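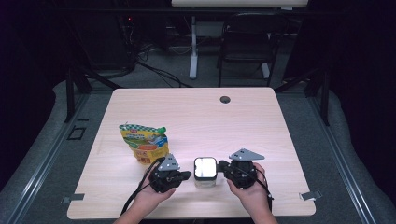

Siu-ming Wu had paid for the charter out of Jillport in April, and he wasn't going to sit it out. He told the mate he had 100 dives. He had 42, most of them in a quarry.

Fekete, who ran the boat, watched him put his regulator on upside down and take it off again.

"Ears okay?" she said.

"Fine."

They weren't. He'd had a cold since he left home. The wreck of the Tristine lay at 95 feet, and he got as far as 20 before the pain stopped him. He hung on the line and looked at his gauge. It said 3,000. The others went on down.

He went back up. Fekete took his fins and didn't ask.

"I lied about the ears," he said.

"I know. There's soup." 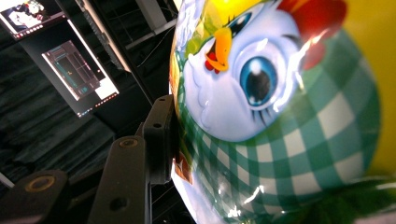

*Glossy, with a hen's face and one round blue eye.*

He ate the soup and wrote the dive in his log: 20 feet, 2 minutes. Under remarks he put "cold." Then he fixed the total.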